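Unit 6 handout: Looking after the two-arm kitchen cell
Robot Maintenance, Cumholm campus
Revised February 21, 2025

Covers the checks you do before the cell is switched to run, and what to do when a pick starts missing. Read it with the Clemier service sheet, which has the torque values. They are not repeated in this handout.

1. Before power

Walk the cell with the power off and the key in your pocket. Look at each arm from the base outward. You are checking for loose bracket screws, rubbed cable jackets and grit around the fingers. Wipe the fingers with a dry cloth. Do not use solvent on the pads.

Follow each cable by hand from the wrist back to the first clamp. A cable needs slack, but the slack should not be able to catch on a door handle or a knob. If a loop hangs lower than the last clamp, move the arm by hand through its full reach and watch where the loop goes. Re-clamp if it touches anything.

2. Table layout

The layout matters as much as the arm. Program 416 was taught with every object in a set place, and it has no way of knowing that you moved the rack to clean under it. Put things back before you test. The basket goes at the back left and the mug tree at the back, with the cabinet and the toaster oven down the right side. The dish rack is at the front left, within reach of the left gripper. Leave the middle of the table clear, as this is where the arms pass things over.

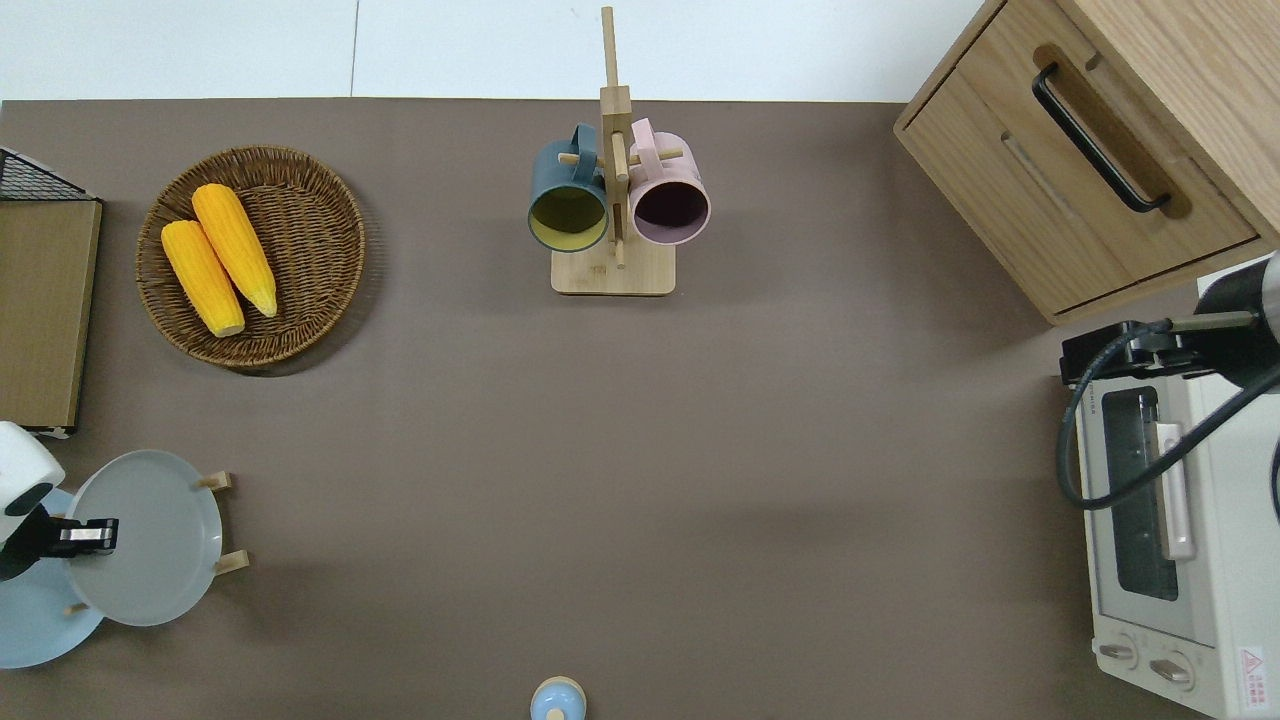
Kevser Akyol asked whether the layout could be marked on the table with tape and left at that. Tape is fine for the oven and the cabinet, she said, but at Plasham the tape under the dish rack crept every time the rack was pulled forward, and after a month they were setting up to a line that was wrong. Use the corner gauge for the rack. Tape the rest if you like.

3. Zero check

Power up in slow mode. Send each arm to its zero pose and read the offset on the pendant. The limit is 2 mm at the fingertip. Over that, do the joint reference again – do not correct it by shifting the taught points. Write the reading in the log even when it is good.

4. Missed picks

Plates are the usual trouble. If the gripper closes on the rim and slips, check in this order:
pad wear
rack position
finger closing force
taught point

Error 176 means the fingers closed fully with nothing between them. Error 505 is a lost signal from the wrist, and nearly always a connector. Reseat it with the power off.

5. Pads

Change both pads on a gripper together. Karabulut pads come in two thicknesses and the thin ones are for the older fingers only. After a change, repeat section 3.

For next time: bring your log pages from October on.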